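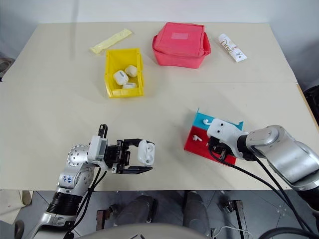

Yellow bin with three earbud cases, red pouch behind.

October 31, 2018
By the Orkach help desk

Section 4: Posting a celebrity sighting

The Metside board takes stories about running into famous people. Most of them can't be checked, and a fair number are probably not true. These steps won't fix that, but they cut down on the worst of it.

1. Log in and open the Sightings folder. New accounts must have 6 replies on the board first.
2. Pick a place from the list. "An airport" is not a place. Neither is "backstage."
3. Type the name of the famous person. If you only think it was them, check the Not Sure box.
4. Tell the story in 300 words or less. Leave out what your cousin told you.
5. Press Preview, read it as if a stranger wrote it, then press Post.

Note: The Verified badge only means that a moderator read the post. It does not mean that anyone believed it.
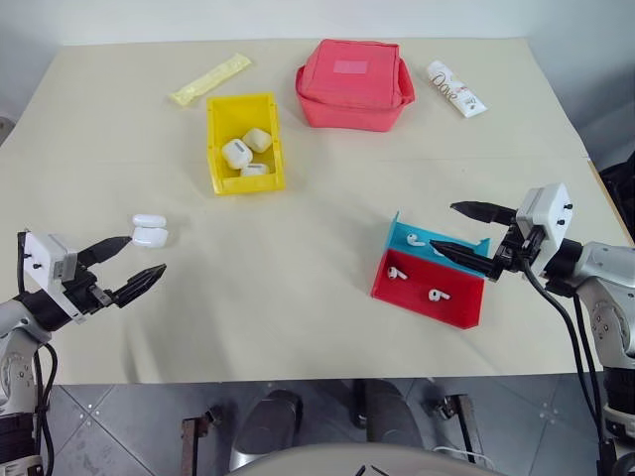 Two white earbud cases, one on top of the other.

Adding a photo or an autograph

6. Press Attach and choose up to 4 files.
7. Say where the autograph came from. "Signed in person at the Plevivwood fair" is fine if you were there. A store certificate is not proof of much – anyone with a printer can make one.
8. Wait for the upload bar to finish. It often says "done" early, so reload the page before you trust it.

Caution: Do not post home addresses, hotel room numbers or license plates. Posts that have them are removed, and Barrera accounts linked to yours may be locked too.
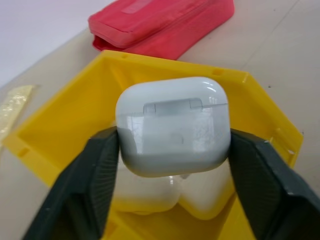 If your post does not show up, give it 8 hours before you write to us. The board claims to update right away. We have not found this to be the case. Posting the same story again will only put both copies on hold until November.

Contact the help desk | © 2018 Orkach | Back to top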